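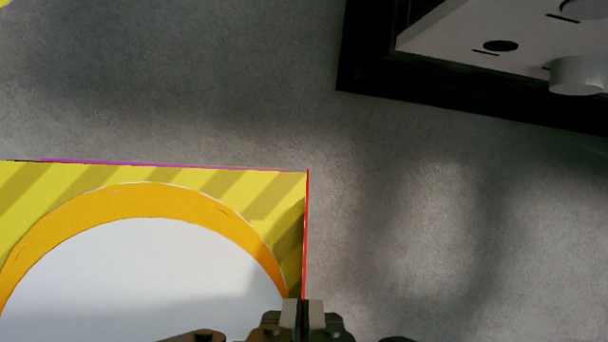 Skarkeck wrote to ask whether the Narholm could be left in a public listening room all day, with the lid down between records and different people using it every hour. It can, provided that the stylus is inspected weekly and the unit is placed on a level surface.

Narholm Record Player
For schools, libraries and community listening rooms
Supplied by Falota

Overview
The Narholm is a belt-driven record player intended for shared use. It plays 33 and 45 rpm records and connects to powered speakers, to an amplifier or directly to headphones. The controls are limited to power, speed and headphone volume, and may be operated by users who have not handled records before. A printed instruction card in plain English is supplied with every unit.

Specifications
Drive: belt
Speeds: 33 and 45 rpm
Cartridge: moving magnet, replaceable stylus
Rated stylus life: 1,000 hours of playing time
Outputs: stereo line, phono (switchable), headphone
Power: external adaptor, Australian plug
Warranty: 36 months, parts and labour

Placement
The unit should stand on a firm, level table, away from direct sunlight and heating vents. Speakers should not share the same tabletop, as vibration from them may reach the stylus and cause a low hum at higher volumes. Allow 63 mm of clear space behind the unit for cables. Where the room has a suspended timber floor, a wall shelf is preferred to a freestanding table.
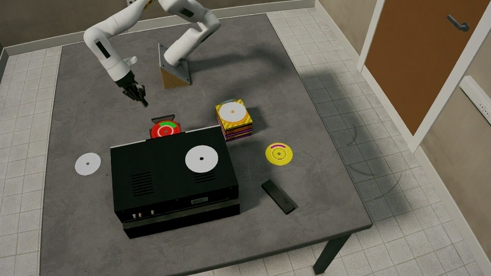
Black record player on a grey tabletop.

Daily use
The lid should be kept closed when no record is being changed. Records must be returned to their sleeves after playing and stored upright. Users should lift the tonearm with the finger lift or the cueing lever and should not turn the platter by hand while the motor is running.

Cleaning and care
Switch off the unit and disconnect the adaptor before cleaning. Wipe the lid and base with a soft, dry cloth. Household sprays and alcohol wipes will dull the finish and are not covered by the warranty. Clean the stylus from back to front with the brush provided. The belt should be checked once a year and replaced if it has stretched or become shiny.

Replacement parts
Stylus, belt, platter mat, lid hinges and adaptor are held in stock. The Garba service kit contains one stylus, one belt, one brush and a spare mat, and is priced at $179 including GST. Organisations with several units may order parts on a single account.

Repairs
Units under warranty are to be returned in the original carton with the transit screws fitted and the platter packed separately. Damage caused by transport with the platter in place will be charged at the standard labour rate. A repair form must be enclosed, stating the fault and the name of the organisation.

Orders
Purchase orders are accepted from schools, councils and registered community groups. Orders received before noon are processed the same working day. Delivery to regional addresses may take longer, and a delivery estimate is given when the order is confirmed.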